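Subject: Re: [fekix-users] Planner rejects grasps near the bin lid
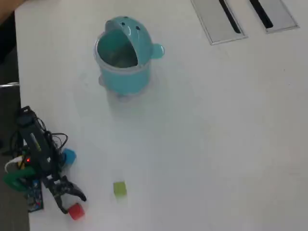 Overhead view, block sorting task, whale bin upper left.

Replying to the list so it ends up in the archive.

On Sunday the Galtard lab wrote:
> We're running Fekix with the Kahsay planner plugin on a small tabletop
> arm. Picks are fine. Places into the bin fail in planning with
> GOAL_IN_COLLISION, even though the opening looks clear in the overhead
> view. Is the inflation radius to blame, or are we modelling the bin
> wrong? It's set to 30 mm at the moment.

A bit of both, I think. We have the same sort of setup at Gornstead and hit the same error.

The bin has a domed lid over its right side, so only the left side is open. If you load it as a plain cylinder with an open top, the lid arrives as stray points from the depth cloud and gets inflated separately. At 30 mm that swallows most of the opening. I dropped ours to 14 mm and modelled the lid as its own mesh, fixed to the bin frame. Places now plan on the first or second try.

Also shift the place target. Fekix defaults to the centroid of the segmented object, and with the lid and the tail tab included, that centroid sits too far right. Set place_offset in the bin frame, towards the open side.

Two other things to check:

The red block is right by the left fingertip in this view. If your start state is like that, allow contact between the fingers and the target before the pick – otherwise you get START_IN_COLLISION, which looks much the same in the log.

The blue block is partly hidden behind the arm. Segment it from the home pose and hold the estimate, or its centre will drift as the arm moves.

I haven't tried any of this on the new branch. If someone has, please post your planner config.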